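Contents Articles Topics Recent changes
Household > Bedding > Bed sheets
Updated in May, by the Tikstead editors

A bed sheet is a length of cloth laid over a mattress. Flat sheets are plain rectangles; fitted sheets have elastic at the corners. Cream and off-white are common colours, and a sheet left untucked soon creases.

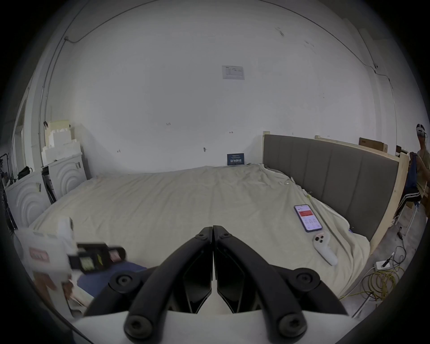

How often should a bed sheet be changed?
Once a week suits most homes, and more often in hot weather.

Beds are also used as a flat surface for sorting and folding clothes. Small items such as phones are often put down there too,

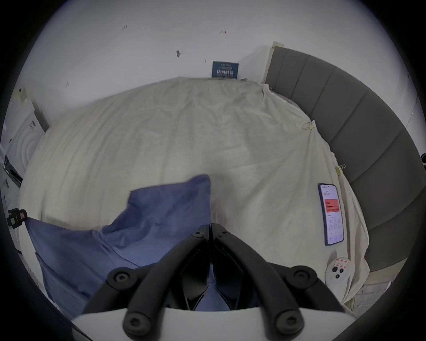 and should be moved before the sheet is pulled off, as they are easily bundled into the wash. A T-shirt is normally folded by laying it face down, turning in the sides and sleeves,

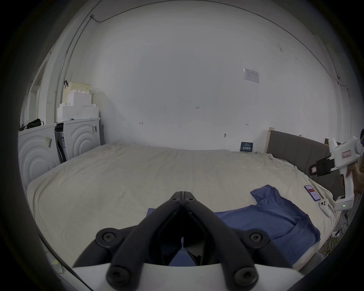

and bringing the hem up to the collar. Broltex, a maker of plain sheets, sells a flat double that weighs 900 grams and recommends drying it on a line. Linen creases more than cotton and softens with washing.

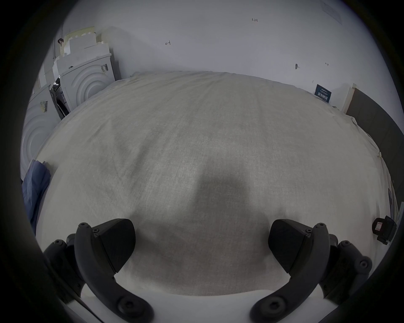 Stasiv writes that linen is better folded slightly damp, and that ironing it on the bed marks the mattress cover.

See also: Pillowcase, Mattress, Laundry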